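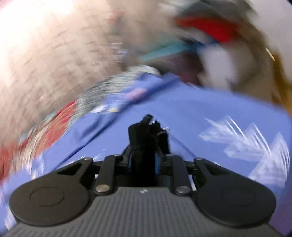

Emlyn Mathias wrote in response to my August entry that the Trumidmont branch library should not have shortened its evening hours without first asking the people who use them. I have considered the remark and find that I agree with most of it.

The notice posted on 14th September states that the reading room will close at 6 on every weekday. It refers to 3,283 evening visits over the past year and describes that figure as low. Residents of Walczak Street, many of whom finish work after five, may take a different view.

I requested the attendance records and received them promptly. The evening study group accounted for 123 of those visits and the language circle for 105. Both groups have been offered a room at the Wiltier annex, although the last bus from there leaves before either would finish.

It is my position that one late evening each week should be restored until the spring schedule is settled. Written comments may be left at the front desk. Mine was submitted this morning, and I will post the reply when it is received.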